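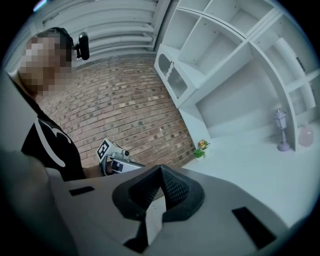
Black T-shirt with a white curved print.

Search this guide Enter keyword Go

Section 8. Printing Your First T-Shirt with the Jilter Screen Kit

Your frame is coated and your stencil is dry, so now comes the fun part! Big, bold artwork is a great place to start. A single letter or number forgives a lot, and white on black looks terrific from across a room.

1. Slide the shirt over the platen with the collar toward you. Smooth it from the middle out.
2. Lower the screen and check that the design sits straight.
3. Spoon a line of ink along the top edge of the screen.

NOTE: Stir white ink well first. It gets stiff in the tub, and a minute with the paddle makes it so much nicer to pull.

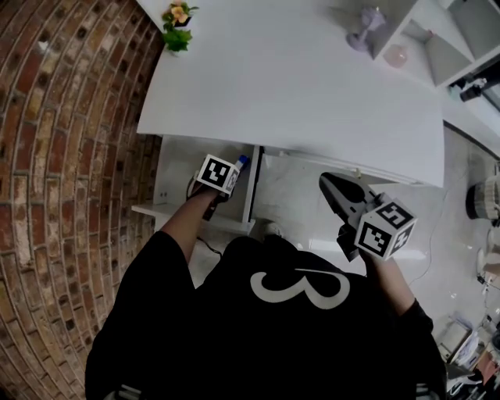 Gremport, Monday, October 1, 2018

Updated steps for the 702 press. The hinge on this model is looser than on the old one (hooray!), so hold the screen down with your free hand.

4. Tilt the squeegee toward you and pull in one smooth stroke.
5. Lift the screen and dry the print with the flash unit for 11 seconds.
6. Lower the screen and pull a second coat. You'll love how much brighter the white gets.

CAUTION: The platen gets hot under the flash unit. Swing the unit away before you reach for the shirt.

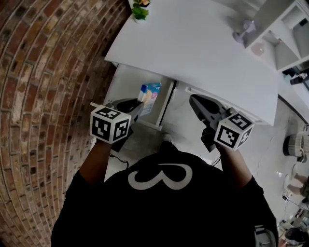

By Ghizlane Kamel, Mkhize Print Workshop

Large shapes on the chest or shoulders need a longer cure than small ones, so give them a full pass under the heat press with the cover sheet on.

7. Let the shirt cool flat, then stretch the print gently. If it cracks, press it again.
8. Wash the screen right away with cool water, front and back.

NOTE: One mesh is good for 2,000 prints if you keep it clean. Order spares under "Movby mesh, coarse."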